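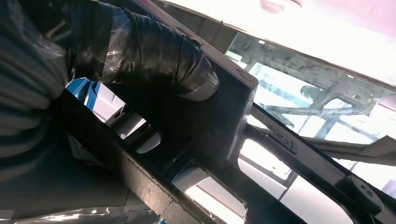 Ruvgate crime drama "Drullmont" renewed for second season

"Drullmont," the small-town crime drama set in a fading river port, will return for a second season, the streaming service Clolero said Saturday.

The new season will run six episodes, two fewer than the first. Clolero did not give a premiere date but said filming starts in August in Ruvgate, where the first season was shot.

The series follows a pair of county detectives who reopen a drowning case after a bank records clerk goes missing. The first season ended with the clerk still unaccounted for and one of the detectives suspended. According to Clolero, the new episodes pick up two days later and move much of the story to the Espinoza, the riverfront hotel seen briefly in the finale.

The main cast is expected back. A new role, a state investigator sent to review the drowning case, has not been filled.

The production is also looking for 600 local extras for a harbor festival sequence. Applicants must be 18 or older and available for night shoots. Sign-up details will be posted on the show's page on Clolero.

All episodes of the first season are streaming now.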